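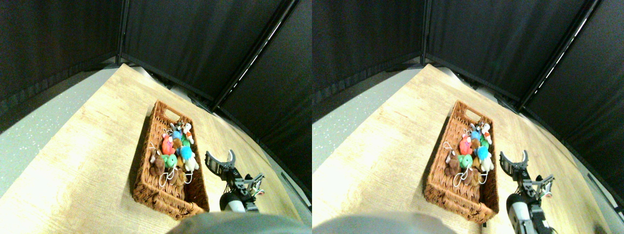

Small plush in baskets. Notes, Nov 28, 2020, before the December pile arrives.

**Basket**

- Rectangular beats round on a table or shelf. Goes flush to the wall, two fit side by side.
- Woven wicker is fine for plush. Not for blocks, not for anything with tiny parts, they work into the weave and you'll be there with tweezers.
- Get one with a handle cutout in the short side. Kids can drag it out themselves. Mine has one and I wouldn't buy without now.
- Run an old nylon stocking over the inside first. Anywhere it snags, snip the end and sand lightly. Takes 2 minutes.
- Don't line it. Liners bunch up and then the little ones get lost underneth.

**Filling**

Dump them in. Really. Tried sorting by color once, bears one side, lasted till lunch. A heap in the middle is how it's going to look anyway.

Leave room at one end so a hand can get in and dig. If toys are over the rim it's too full, start a second basket or box some up.

Pale ones on top if you have a dog. White and cream show every hair and you'll notice sooner. Browns hide it, check those by hand.

**Washing**

- 6 at a time in a zip pillowcase, cold, gentle. More than that they don't rinse.
- Reds and pinks on there own the first time. Learned this with a white bear.
- Anything with a glued face or a music box: damp cloth only
- Air dry on a rack, turn once. Squeeze the belly, if it's cool in the middle it's not done. Don't put back in the basket yet!!
- Fluff with a clean dog brush. The soft kind.

**Wicker itself**

Brush attachment on the vacuum, long way with the weave then across. Damp rag, drop of dish soap, dry near a window but not in full sun, goes brittle. If it creaks a lot when you lift it, mist it with plain water and let it sit overnight.

Saturnino Villalobos wrote in to say he does the rims with a toothbrush. Slow but yes, works, rims hold the most dust.

**Table**

Wicker will scratch a light wood top if you slide it. Lift, or stick felt dots on the corners. I used Jelar dots, sheet of 40, still have most of them. Press hard and wait a day before you put weight on.

**Rotating**

Half out, half in the closet, swap when they get bored. Closet half goes in a cotton bag, not plastic. Label it or you'll forget and buy the same bunny agian.

Next: puzzle boxes with split corners, if I find the good tape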